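The Night Shift at Bovska 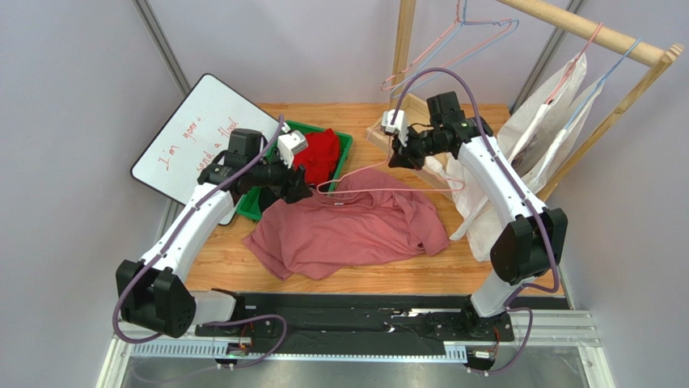 Sena Darko
Fiction contributor and retired midwife
Sunday, January 19, 2025

My mother wanted me to be a hairdresser. She'd even picked the shop, two doors down from the chip place, and she'd told the owner I had lovely steady hands (I hadn't, I dropped everything). So when I came home and said I'd got a job on the maternity ward at Bovska, she put the kettle on and didn't speak to me until it boiled.

"You faint at nosebleeds," she said.

"Once," I said. "And it was a big one!"

My first night, Sister Painemal gave me a mop and a look. She was 51 and ran that ward like a ferry in bad weather. By midnight I'd mopped the corridor twice, and then the lights went. All of them. The generator coughed a bit and gave up, and somewhere behind the curtain in bay two a woman started shouting for her husband, who was stuck on the wrong side of the river with the bridge shut.

"You," said Sister Painemal. "Torch. Hold it still."

I held it still. I don't know how, because my knees were going like anything, but the light stayed put and I talked the whole time – about the chip place, my mother, the price of coats, any old rubbish. The woman told me to shut up, and then she told me not to stop.

The baby came just before four, a girl, furious. Her father turned up at breakfast, soaked to the knees, with 200 in an envelope for whoever had held the torch. Sister Painemal made me give it back. He bought the whole ward buns with it instead, and I took two home for my mother.

She ate hers standing at the sink.

"Did you faint?" she said.

"No."

"Well," she said, and passed me a plate.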